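Fidard (e-reader)

Reading time: 8 min

The Fidard is a line of dedicated electronic reading devices designed in Mornholm and sold under the Kabbaj name. The line is known for its page-turn keys, its replaceable battery and its use of an open document format in place of a closed bookstore. Two models were released, the Fidard and the Fidard 2, along with a companion program for desktop computers called Fero.

Background

Magdy Kabbaj founded the company that bears his name as a repair business for office printers and label makers. Much of its early income came from service contracts with schools and public libraries. Through that work Kabbaj became familiar with the reading devices that libraries were then lending to patrons, many of which were withdrawn from use when their sealed batteries no longer held a charge.

In an interview with a regional trade newsletter, Kabbaj described the first Fidard as "a lending device that a branch could look after with a small screwdriver." Design work was led by Angeliki Koutsoukos, an industrial designer, and the system software was written by Hatem Abdel Hamid. The name was taken from the street on which the first workshop stood.

Hardware

The original Fidard has a greyscale electronic paper display measuring eight inches on the diagonal. The display is set slightly below the surface of the case, an arrangement chosen to protect it when the device is laid face down. The case is closed with eight screws of a common size, and the back panel can be lifted away once they are removed.

Page-turn keys are fitted on both long sides. Each pair can be assigned separately, so that a left-handed reader may move forward with either thumb. The screen is also sensitive to touch, although touch input can be switched off in the settings menu and remains off until it is restored there.
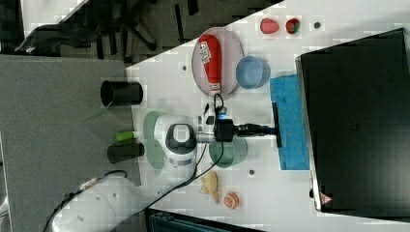 Battery life was given by the manufacturer as 21 days of ordinary reading with the front light off. Reviewers reported shorter periods with the light in regular use, and the figure was dropped from the packaging of the second model. The battery itself is held by a clip and joined to the main board by a plug. Replacement batteries were sold by mail and through participating libraries.

The Fidard 2 kept the same outer dimensions, allowing existing covers to be reused. It added a warmer setting for the front light, a faster processor and a headphone socket for spoken text. The memory card slot of the first model was retained after early plans to remove it drew complaints from owners.

Software

The operating system presents a single list of documents, which may be sorted by title, author or date of last opening. Folders are supported but are not created automatically. Koutsoukos and Abdel Hamid are both credited in the manual with the decision to leave out a home screen – the device opens at the page where reading stopped.

Typefaces can be added by copying font files to a folder on the memory card. Margins, line spacing and hyphenation are set for each document and stored beside it, so that a reader's preferences travel with the file when it is moved to another Fidard. Notes and highlights are saved as plain text.

Fero, the desktop program, was developed by Younes Shawky. It converts documents, edits title and author information, and sends files to the device by cable. A wireless transfer feature was included in a later release but was described in the program's own notes as experimental. Fero could also be used without a Fidard, and it gained a modest following among owners of other readers. 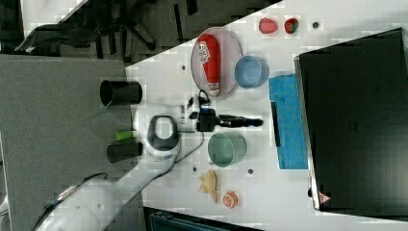
Library editions of the program included a lending mode. Under this mode a staff member could load a set of titles onto several devices in turn, and clear them on return, without entering patron information. Hanane Helmy, a librarian who advised on the feature, later wrote a short guide to its use that was distributed with the library edition.

Reception

Reviews of the original Fidard were generally favourable. Critics praised the keys, the clarity of the menus and the ease of opening the case. The weight of the device was a frequent complaint, as was the slow display of documents containing large diagrams. Several reviewers considered the absence of a bookstore to be an obstacle for less experienced buyers, who were required to obtain their books elsewhere and transfer them by hand.

The Fidard 2 received a more mixed response. Its front light was judged more even than that of its predecessor, but some early units showed a faint line along the lower border of the display. Kabbaj offered to exchange affected units at no charge, and the exchange program remained open until April of the following year.

Repair and continued use

Production ended when the supplier of the display panel discontinued the part. The company published the service manual and the case drawings shortly afterward, and owners have since produced replacement keys and back panels. Almost all parts of the first model can be fitted to the second, with the exception of the main board and the light assembly.

The source code for Fero was released at the same time. It is maintained by a small group of contributors, and newer versions have restored support for older desktop computers that had been dropped in the final commercial release. 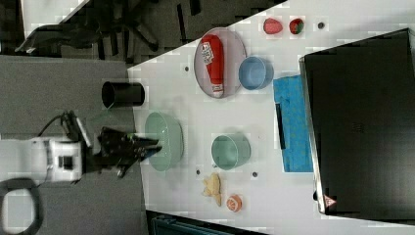 See also

Electronic paper
Library lending of digital devices
Open document formats

Comments

pagekeys_left: The article could mention that the key assignments are lost if you pull the battery while the device is asleep. Put it through a full shutdown first.

Marlow: Mine is still going on its second battery. The rubber feet on the back have gone sticky, though. Has anyone found a replacement that fits?

tworivers: @Marlow I cut some from a sheet of thin cork and glued them on. They've held up well so far.

Dee R.: Is the Fidard 2 headphone socket meant to work with ordinary audio files, or only spoken text? The manual is vague on this.

Last updated: April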